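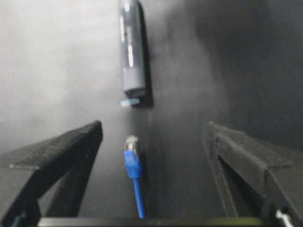 My uncle Leif Kvam left me three things: a house in Rirkberg with no heat upstairs, a jar of foreign coins, and a shoebox marked KINDEN, DO NOT PLUG IN. So of course I wanted to plug it in.

I should say I'm not a computer person. I sell carpet. But Leif had spent years fixing up networks for the Ghumman ferry line, and he never labeled anything unless he meant it (his spices had no labels at all, which made for some exciting soup). I put off the box until June, and then one night the rain was coming down so hard I couldn't sleep, and I cleared off the table and got out a blue network cable.

Have you ever held a plug right in front of the place it goes and just stopped? I must have stood there through a whole side of his old Pullesus record – the slow side, too. I kept thinking of him at that same table with his glasses pushed up, humming.
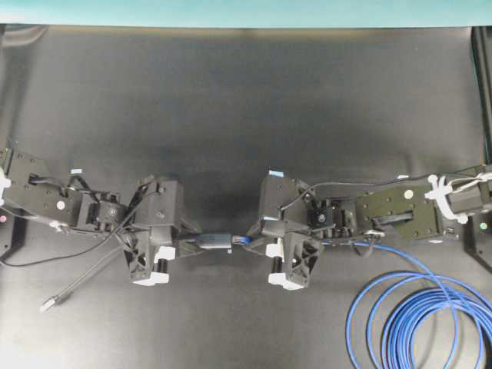 Then I called my sister, who was not thrilled to hear from me at that hour.

"It says do not plug in," she said.

"I know what it says."

"So what are you asking me?"

I told her I wanted company. She sighed, and I heard her put the kettle on, two hours away – and she started telling me about the summer Leif let us steer the ferry, up to 70 people on board and me too short to see over the wheel. I pulled out a chair and laid the cable down while she talked.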